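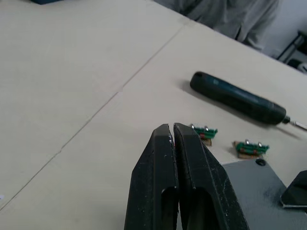 Re: Vuvedmont two-finger gripper kit - worth 2,200?

benchrat9
Had mine nearly 9 weeks now and I like it more than I expected to. Small boards are what I bought it for, and the wrist view lets me line up on them without squinting. The fingers do pick up scuffs and dust though.

ohmslawyer
Scuffs already? My Eteck set cost 300 and still looks fine. I think you overpaid.

benchrat9
Cosmetic! And the Eteck wouldn't close flat for me, I tried one in October.

tinpot_223
Does it drive screws, or are you still doing that by hand?

benchrat9
By hand - the electric screwdriver stays on the table next to the boards. Hurkisel sells a driver mount but I haven't tried it.

ohmslawyer
So 2,200 to hold a board still. I own a vise, thanks.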